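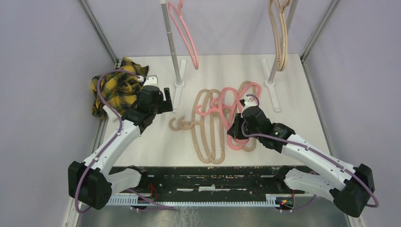
湿衣服里的水，都跑到哪里去了？

Forneo 小百科·家里的科学 第38篇
适合小学中高年级的小朋友自己读，也适合大人念给更小的小朋友听

小朋友，你有没有帮家里晾过衣服呀？刚从洗衣机里拿出来的衣服沉甸甸、凉丝丝的，抱在怀里，连你身上的衣服也会跟着潮掉一块。把它们抖一抖，套上衣架，挂到杆子上，然后你就跑去写作业、搭积木或者看小人书去了。等你再想起来的时候，衣服已经变得轻飘飘的，摸上去又干又软，要是那天太阳好，还带着一股暖暖的味道。

那么问题来了：衣服里的水去哪儿了呢？地上没有水洼，杆子底下也没有放盆，没有人拿着吹风机站在那里吹。那么多水，怎么就不见了呢？

这个问题听起来很小，可是顺着它一路问下去，我们会碰到看不见的小微粒、会吹走水汽的风、冬天冻得像木板一样的裤子，还会一直问到天上的云那里去。这一篇有点长，你可以分几次读，读累了就去喝口水。对了，喝水的时候也可以想一想，杯子里的水要是一直放着不喝，最后会怎么样。

一、水是由很小很小的微粒组成的

要弄明白衣服怎么变干，得先认识一下水。

你看见的一滴水，圆圆的，亮亮的，好像是完完整整的一块。可是如果你能变小，变得比灰尘还小，比细菌还小，再继续小下去，你就会发现，这滴水是由数不清的小微粒挤在一起组成的。科学家把这种小微粒叫作“水分子”。水分子小得用普通的放大镜看不见，用学校里的显微镜也看不见，一滴水里的水分子多得让人数一辈子也数不完，就算全世界的人一起来帮忙数，也还是数不完。

水分子有一个脾气，就是坐不住。它们总是在动，你推推我，我撞撞你，像课间十分钟挤在走廊里的同学。不过它们又喜欢互相拉着，谁也不太舍得离开谁，所以水才会聚成一滴一滴的，不会随随便便散开。

可是总有那么一些水分子，跑得特别快，又刚好在最外面那一层。它们被旁边的伙伴撞了一下，速度更快了，嗖的一下，就挣脱了大家的手，飞到空气里去了。飞出去以后，它就成了“水蒸气”的一分子。水蒸气是没有颜色的，也是透明的，你的眼睛看不见它，所以我们才会觉得水“不见了”。

水从液体的样子慢慢变成气体的样子，飞到空气里，这件事有一个名字，叫“蒸发”。请你把这两个字记住，后面我们会说很多很多遍。

有的小朋友会说，我知道，水烧开了就会变成水蒸气！对，烧开也会，那叫“沸腾”，水里面咕嘟咕嘟冒大泡泡，又快又热闹。蒸发就安静多了，它不用等水烧开，只在水的表面上悄悄地进行。凉水会蒸发，温水也会蒸发，连你早上洗脸以后脸上剩下的那一点点水，也在蒸发。

二、衣服为什么能装下那么多水

现在我们来看看衣服。

找一块旧的棉毛巾，凑近一点看，你会看见上面有好多小线圈。再仔细看，每一根线又是由许多细细的丝拧在一起做成的，这些细丝叫“纤维”。纤维和纤维中间有缝隙，线和线中间也有缝隙，整块毛巾就像一座有很多很多小房间和小走廊的大楼。水一来，就会钻进这些小房间里住下。

水还会自己往缝隙里爬呢。你可以把纸巾的一个角放进水里，过一会儿，水就会顺着纸巾往上走，好像在爬楼梯一样。细小的缝隙能让水爬上去，这种现象叫“毛细现象”。毛巾能吸水，拖把能吸水，就连大树把水从根送到叶子，也用得上细细的管道。

棉花的纤维还特别喜欢水。水不光住在纤维中间，还会钻到纤维里面去，让纤维胖起来一点点。所以纯棉的衣服洗完以后特别重，晾的时间也特别长。你那件厚厚的棉卫衣，帽子那里有两层布，口袋那里也有两层布，袖口还有一圈紧紧的罗纹，这些地方总是最后才干，好多人收衣服的时候都会先捏一捏那里。

另外有一些布，比如做运动服和雨衣常用的涤纶，它的纤维不太爱喝水，水大多只是待在缝隙里，自己不会胖起来。这样的衣服甩一甩就能掉下不少水，挂一会儿就干了。游泳衣、足球衣喜欢用这一类材料，就有这个好处。

羊毛又是另外一种脾气。羊毛纤维的外面有一层小小的鳞片，像松果那样一片压着一片，小水珠落上去常常会滚走。可是要是把羊毛衣整个泡进水里，它也能喝下很多很多水，变得又沉又软，挂起来的时候，水的重量会把它往下拉，拉着拉着，毛衣就变成长裙子了。所以大人常常把洗好的毛衣平平地摊在架子或者干毛巾上晾。你要是看见了，可别好心地把它挂起来哦。

三、先把大水赶走

在晾衣服之前，大家一般都会先做一件事：拧一拧，或者让洗衣机甩一甩。

拧毛巾的时候，你两只手往相反的方向转，毛巾里的小房间被挤扁了，水没有地方住，只好哗啦啦地流出来。洗衣机甩干用的是另外一个办法。它带着衣服飞快地转圈，衣服被桶壁挡着，只能跟着一起转，可桶壁上有好多小洞，水就从小洞里跑出去了。下雨天你转过雨伞吗？伞一转，雨珠就往四面八方飞出去，道理很像。（在屋子里可别这样试，会被说的。）

不管是拧还是甩，都只能赶走一部分水。还有很多水躲在更细的缝隙里，抓得牢牢的，怎么挤也不出来。剩下的这些，就要靠蒸发一点一点地送走了。

挂之前抖一抖也很有用。刚甩完的衣服都团成一团，互相缠着，袖子塞在肚子里，裤腿打了一个结。拎起来用力抖几下，布就展开了，皱褶也会少一些。用力抖的时候会发出“啪”的一声，很好听，不过要站远一点，别让扣子打到脸。

四、让衣服干得快的四个好帮手

同样一件衣服，有时候半天就干了，有时候挂了一天一夜还是潮潮的。这里面有四个好帮手在起作用，我们一个一个来认识它们。

第一个帮手：温暖

天气暖和，水分子就跑得更快，能挣脱伙伴飞出去的也就更多。夏天的中午晒衣服，薄薄的T恤很快就干了，到了阴冷的冬天，同一件T恤就要等上好久。太阳光照在衣服上，会把布晒热，所以就算空气有点凉，晒着太阳的那一面还是会先干。深颜色的衣服更容易把阳光收下来，晒的时候摸上去会比白衣服更热一点，你可以自己去摸摸看。

第二个帮手：风

水分子从衣服上飞出来以后，要是没有风，它们就会在衣服旁边挤着，不太愿意走远。衣服周围的空气变得越来越潮，有的水分子转了一圈，又回到布上去了。这就好像教室门口站满了人，里面的同学想出去也出不去。

风一吹，门口的人就散开了。潮潮的空气被带走，干一点的空气补进来，里面的水分子就能接着往外飞。所以有风的阴天，衣服常常也能干得不错。家里没有风的时候，开一扇窗，再开一扇对面的窗，让空气穿过屋子，也是在请风来帮忙。

第三个帮手：干燥的空气

空气里本来就有水蒸气，有时候多，有时候少。空气里水蒸气多不多，我们用“湿度”来说。湿度高的时候，空气里已经有好多水分子在飞来飞去了，它们也会往衣服上撞，撞上去就留下来。一边有水分子飞走，一边有水分子飞回来，走的和回来的差不多一样多，衣服就老是不干。

住在南方的小朋友一定知道，有一段时间老是下雨，墙上会冒水珠，饼干放一会儿就软了，袜子晾了好几天还是潮的。那时候湿度就很高。住在干燥地方的小朋友可能就没有这个烦恼，他们的烦恼是嘴唇会裂开，还有脱毛衣的时候噼里啪啦地响。

第四个帮手：摊开来

还记得吗？蒸发只在表面上进行。一块布摊得越开，露在外面的表面就越大，能往外飞水分子的地方也就越多。一团袜子放在盆里，过一晚上还是湿的，把它们一只一只夹起来，第二天就干了。

衣架的用处就在这里。一件衬衫套在衣架上，肩膀撑开了，前面那片布和后面那片布也稍微分开了，空气可以从领口和下摆进进出出。要是直接把衬衫对折搭在杆子上，布就叠在一起，叠着的地方很难干，中间还会留下一道印子。

挂好的衣服之间也要留一点空。有时候洗的衣服太多，杆子不够长，就会一件紧紧地挨着一件，像早高峰的公共汽车。挤在中间的那几件，风吹不到，周围又全是潮气，干得最慢。把长的和短的换着挂，裤子旁边挂一件小背心，小背心下面就会空出一块地方，让空气好好地走过去。

五、来做一个晾布小实验

光听我说，可能还是不太过瘾，我们来动手试一试吧！这个实验很安全，不过会弄湿桌子，开始之前记得跟家里的大人说一声。

要准备的东西：

一样大小的旧棉布四块（旧枕套剪开就可以，剪的时候请大人帮忙）
装了200毫升水的大碗一个
衣架三个
夹子几个
小盘子一个
本子和铅笔

做的步骤：

把四块布都放进碗里，按一按，让它们喝饱水。
拿出来，一块一块拧到不再滴水。四块布最好让同一个人来拧，力气大小才会差不多。
第一块用夹子夹在衣架上，摊平，挂在窗边有风的地方。
第二块也摊平夹好，挂在关着门的卫生间里。
第三块对折，再对折，然后夹在衣架上，挂在第一块旁边，离开一点。
第四块团成一个球，放在小盘子里，也放到窗边。
每过半个小时，去摸一摸它们，在本子上写“很湿”“有点潮”或者“干了”。

开始之前，请你先猜一猜哪一块最先干，哪一块最后干，把你的猜想写在本子的第一行。猜错了一点关系也没有，科学家也常常猜错，他们猜错的时候反而特别兴奋，一定要弄清楚是怎么回事。

做完以后，你可以把第一块和第二块放在一起比一比，它们都是摊平的，只是待的地方不一样。再把第一块、第三块和第四块放在一起比一比，它们待的地方差不多，只是摊开的样子不一样。每次只换一个地方，别的都尽量保持一样，这样才知道是谁在起作用。这个办法叫“对照”，你以后上科学课会经常用到它。

家里要是有厨房秤，还可以玩得更仔细一点：每次都称一称布有多重，记下来，画成一条线。布变轻了，轻掉的那些就是飞走的水。你会看见那条线慢慢往下走，走到后来就平了，那时候布已经干了，再等也不会变轻多少。

六、为什么湿衣服摸起来凉凉的

你有没有发现，湿衣服摸上去总是比干衣服凉？就算它们在同一间屋子里挂了好久，也是这样。

还记得吗，能飞出去的，都是那些跑得特别快的水分子。跑得快的走了，留下来的都是跑得慢一些的，而分子跑得越慢，东西就越凉。换一个说法，水要变成水蒸气，就得带走一些热量，这些热量是从衣服、从旁边的空气那里拿来的。要是湿衣服穿在你身上，那它就会从你的皮肤那里拿。

所以游完泳从水里上来，风一吹，你就会打哆嗦。所以大热天跑完步，身上出了汗，汗一边干你一边就凉快下来，出汗是你的身体给自己降温的好办法。也所以大人总是追在你后面喊，汗湿的衣服快换掉，头发快擦干！他们担心你身上的热量被带走太多，着了凉会不舒服。

小狗身上的汗腺很少，主要长在脚掌那里，热的时候它就张开嘴巴，伸出舌头，呼哧呼哧地喘气，让舌头和嘴巴里的水分蒸发，这样也能凉快。你看，晾衣服和小狗吐舌头，用的是同一个道理呢。

很久以前，没有冰箱的时候，有些炎热又干燥的地方，人们会用没有上釉的陶罐来装水。陶罐的壁上有很细很细的孔，水慢慢渗到外面来，在罐子外面蒸发，罐子里的水就变凉了。夏天从外面回来，倒一碗喝下去，该有多舒服呀！

七、冬天的裤子会变成木板吗

会的！在很冷的地方，冬天把湿裤子挂到外面，过一阵子去看，它已经冻得硬邦邦的，两条裤腿直直地伸着，敲一敲还会响。有的小朋友会把冻硬的裤子立在雪地里，好像那里站着半个人。

裤子里的水结成了冰，那它还能干吗？说起来有点奇怪，还是能的。冰里面的水分子也在动，只是动得小一点，像在座位上扭来扭去的同学。表面上偶尔有一些分子挣脱出来，直接飞到空气里，变成水蒸气，中间不用先化成水。这种从固体一下子变成气体的事情，叫“升华”。天气又冷又干，还有风的时候，冻住的衣服也会慢慢变软变干，只是要等很久，而且收衣服的时候手会很冷。

冻硬的衣服不要使劲掰，也不要硬折，纤维里面有冰，一折可能就伤到了布。拿进屋里，让它自己先软下来，再重新挂好就行了。

升华在别的地方也能看到。衣柜里有一种放着防虫的小丸子，会越变越小，最后只剩下一个空袋子，它也是这样慢慢变成气体的。（那种小丸子不能吃，也不能拿来玩，看见了请不要碰。）

八、衣服上的“太阳味”和“抹布味”

晒过太阳的被子有一种特别的味道，大家喜欢叫它“太阳的味道”。太阳离我们那么远，它的味道当然传不过来。科学家研究过晒在太阳底下的毛巾，发现湿的布在阳光下晒着晒着，会生出一些有气味的小分子，其中有几种在花和香料里也能找到。这些气味混在一起，又干净又暖和，闻到的人就忍不住把脸埋进去。

那另外一种味道呢？你一定也闻过。衣服捂在洗衣机里忘了拿出来，或者连着下雨，晾了好几天都不干，就会有一股酸酸的、像旧抹布一样的味道。那是细菌在作怪。细菌小得看不见，它们喜欢潮湿的地方，衣服上要是还留着一点点汗和皮肤上的油，它们就有吃有喝，越长越多，一边长一边放出难闻的气味。

细菌最怕的就是干。衣服干得越快，它们能热闹的时间就越短。所以洗好的衣服要早点拿出来晾，厚衣服要翻个面，鞋子里面也要撑开。要是衣服已经有了味道，再喷香香的东西也只是盖住一会儿，最好的办法是重新洗一遍，然后快快地晾干。

九、不同的衣服，不同的晾法

下面这些小窍门，有的是从会做家务的大人那里学来的，有的你看了前面的内容，自己也能想出道理来。

T恤。把衣架从下摆那里伸进去，再从领口露出钩子。要是硬从领口塞进去，领子会被撑大，穿起来就松松垮垮的。

裤子。把裤腰朝上夹起来，让裤腰变成一个圆筒，不要压扁，口袋翻到外面。口袋布又藏在里面又是两层，翻出来会干得快很多。翻口袋的时候，说不定还会找到一张洗烂了的纸巾，那就只好慢慢摘掉了。

袜子。夹袜口还是夹袜尖，每家的说法都不一样。夹袜尖的人说，这样袜口的松紧带不容易被夹坏。夹袜口的人说，这样水会往袜尖流，袜尖朝下挂着顺手。你可以两种都试试，然后选一个你喜欢的。

连帽衫。帽子不要让它贴在背上，可以倒过来挂，或者另外用一个衣架把帽子撑起来。

毛衣。平着摊开，把袖子摆好，不要挂。

床单。床单很大，搭在杆子上会有两层贴在一起，可以在两头各放一个衣架，把它顶开，中间就有了一条通风的小路。小时候谁没有在晾着的床单中间钻来钻去过呢？不过钻之前请先洗手，不然床单又要重洗了。

毛绒玩具。先看看它身上的标签，能不能洗，能洗的话挤掉水以后，最好放在网兜里平着晾。别夹它的耳朵，一是会留下印子，二是看着也怪可怜的。肚子里的棉花干得特别慢，外面摸起来干了，里面可能还是潮的，要多等一两天，经常捏一捏、翻一翻。

颜色很鲜艳的衣服。太阳光会慢慢让颜色变淡，所以可以翻过来，里面朝外晒，或者挂在通风的阴凉地方。

十、很久以前的人怎么晾衣服

人们穿衣服穿了很久很久，晾衣服也就晾了很久很久。2000年前的人当然没有洗衣机，他们会到河边去，把衣服放在石头上，用木棒捶打，把脏水挤出来，再在干净的河水里漂一漂。洗好的衣服可以铺在草地上、搭在矮树丛上，也可以晾在绳子和竹竿上。

中国古代有很多写洗衣服的诗。有些诗里会写到“捣衣”，在秋天的晚上，一下一下敲打的声音传得很远，让离家的人听了很想家。以后你在课本里读到这样的诗，可以想一想那个声音。

衣架的样子也变过好多次。古时候的衣架有不少是立在地上的，两根柱子中间架着横杆，长长的袍子搭在上面，好像一道小屏风。像肩膀那样弯弯的、带一个钩子的衣架，要晚得多才流行起来，200年前的人家里还很少见到呢。它看上去简单，却很聪明：上面的钩子可以挂在任何一根杆子上，下面的斜边正好托住衣服的肩膀，不用的时候排在一起，也不占多少地方。

晾衣服的地方也各有各的样子。有的老巷子里，竹竿从这边的窗口伸到那边，走在下面要小心滴水。有的海边小镇，绳子从一栋楼拉到另一栋楼，中间有滑轮，站在窗口拉一拉，衣服就一件一件地走出去了。草原上，衣服常常就搭在绳子上，风大得很，要多夹几个夹子，不然就要骑着马去追了。

十一、衣服上的水，后来去旅行了

好啦，现在我们可以回到最开始的那个问题了。水离开了衣服，变成了看不见的水蒸气，到了空气里，然后呢？

要是窗户开着，它就会跟着空气飘到外面去，遇到从河面上来的水蒸气、从树叶上来的水蒸气，还有从别人家的衣服上来的水蒸气。暖暖的空气慢慢往上升，越高的地方越冷，水蒸气冷下来，就会围着空中细小的灰尘聚在一起，变成很小很小的水滴，或者很小很小的冰晶。数不清的小水滴和小冰晶聚在一起，从地上看过去，就是一朵云。

云里的小水滴互相碰来碰去，越来越大，等到空气托不住它们了，就落下来，变成雨，或者变成雪。雨落进河里、湖里，渗进泥土里，有一部分被送到水厂，洗干净以后，顺着水管又流回大家的家里来。水就这样在天上和地上之间走来走去，走了不知道多少圈，这叫“水循环”。

所以，你昨天袜子上的水，说不定有一天会变成远方一座山顶上的雪花。而你今天洗衣服用的水里，说不定也有一些水分子，在很久很久以前，曾经在恐龙喝过水的湖里待过。想到这里，是不是觉得晾衣服这件事也挺了不起的？

要是窗户关着呢，水蒸气就会留在屋子里。冬天里屋子暖和，玻璃冰凉，水蒸气碰到玻璃，就会重新变回小水珠，贴在上面，雾蒙蒙的一片，刚好可以用手指画一个笑脸。水蒸气变回水，叫“凝结”，它和蒸发正好是反过来的。在屋里晾了好多衣服的时候，记得时不时开一会儿窗，让潮气出去，不然墙角可能会长出黑黑的霉点。

十二、小词典

水分子：组成水的小微粒，小得看不见，总是在动。
蒸发：水在表面上慢慢变成水蒸气，什么温度的水都可以蒸发。
沸腾：水烧开的时候，里面和表面一起变成水蒸气，会冒大泡泡。
水蒸气：变成了气体的水，透明，没有颜色。
毛细现象：水顺着细小的缝隙自己往里面爬。
湿度：说明空气里的水蒸气多还是少。
升华：冰不先化成水，直接变成水蒸气。
凝结：水蒸气遇到冷的东西，变回小水珠。
纤维：组成布的细细的丝，有的来自植物，有的来自动物，有的是工厂里做出来的。

十三、读完以后可以做的2件事

第一件，这个星期天帮家里晾一次衣服。晾的时候看一看每件衣服里面的小标签，上面写着它是用什么做的，有的还画着小图案。方框里面有一个圆圈，说的是烘干机的事；方框里面有一条横线，意思是请把它平摊着晾。你可以挑一件棉的，一件涤纶的，比一比哪一件先干。

第二件，下雨以后去找一个小水洼，用粉笔沿着水边画一圈。过一个小时再去看，水边是不是往里面缩了？再画一圈。这样画上几圈，地上就会有一圈套着一圈的线，好像大树的年轮。水洼变小，一部分是水渗到地下去了，一部分是蒸发了。在水泥地上画和在泥地旁边画，会有什么不同呢？请你去看一看，回来讲给家里人听。

画水洼的时候要选没有车子经过的地方，最好叫一个大人陪着你，粉笔也给他一支。

下一篇我们要讲的是肥皂泡为什么总是圆的，你可以先吹几个看看。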